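Chamado: exportação noturna de stock para a loja online Trekow parada a meio
Estado: resolvido, em observação 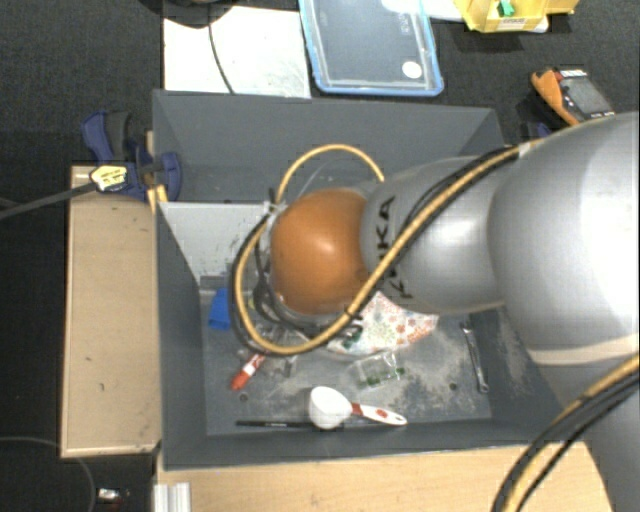
Braço KUKA cinzento e laranja sobre a caixa cinzenta, com alguns artigos domésticos e ferramentas lá dentro.

Sistema afetado: módulo de exportação Pavton, ligado ao armazém de Giltcombe
Prioridade: alta
Categoria: integrações / ficheiros CSV

Descrição do problema
Desde março que a exportação noturna termina sem erro no painel, mas a loja Trekow recebe apenas parte dos artigos. O ficheiro gerado deveria conter o catálogo completo de utilidades domésticas e ferragens. Chega com 2.000 linhas certas e para aí. Os artigos que ficam de fora mantêm na loja o stock do dia anterior, e já houve encomendas aceites para produtos esgotados.

O relatório de execução diz "concluído". Não há aviso por e-mail nem entrada no registo de erros.

Registo

Primeira verificação
Exportação lançada à mão a meio da manhã, com o mesmo utilizador da tarefa agendada. Mesmo resultado: ficheiro cortado na linha 2.000. Fica excluído o agendador.

Espaço em disco no servidor: normal. Permissões da pasta de saída: sem alterações. Reiniciado o serviço Pavton, sem efeito.

Segunda verificação
Suspeita de caracteres inválidos nas descrições (já tivemos isso com aspas em medidas de parafusos). Retirados os artigos próximos do corte e repetida a exportação. O ficheiro voltou a parar na linha 2.000, agora noutro artigo. O conteúdo não tem influência.

Terceira verificação
Comparada a configuração atual com a cópia de segurança anterior à última atualização. Há um parâmetro novo, "limite por página", com o valor 2.000. A paginação automática está desligada. Antes da atualização este parâmetro não existia e a exportação saía num bloco único.

Contactado o suporte da Sperling, que mantém o conector. Confirmam que a atualização introduz o limite e que a paginação tem de ser ativada manualmente em instalações antigas. As notas de versão que recebemos não referem isto.

Correção aplicada
1. Tarefa noturna suspensa.
2. Paginação automática ativada em Definições > Exportação > Avançado.
3. Opção "juntar páginas num só ficheiro" ativada – sem ela a loja lê apenas a primeira página.
4. Tempo máximo de execução alterado de 6 para 20 minutos.
5. Cache do conector limpa e serviço reiniciado.
6. Exportação manual e importação completa na loja.

Resultado
Ficheiro completo, sem linhas duplicadas. O stock na loja coincide com o do armazém nos artigos verificados. A tarefa noturna foi reativada e correu 4 noites seguidas sem cortes.

Notas
A importação do lado da loja pode agora demorar até 20 minutos. Durante esse período o painel mostra "em curso" e não se deve lançar outra importação, que fica em fila e volta a escrever os mesmos valores.

As encomendas aceites com stock errado foram passadas ao apoio ao cliente e não são tratadas neste chamado.

Pendente
– Pedir à Sperling um aviso no painel quando o limite é atingido.
– Rever o mesmo parâmetro na exportação de preços, que usa o mesmo conector.
– Atualizar a página interna de configuração do Pavton.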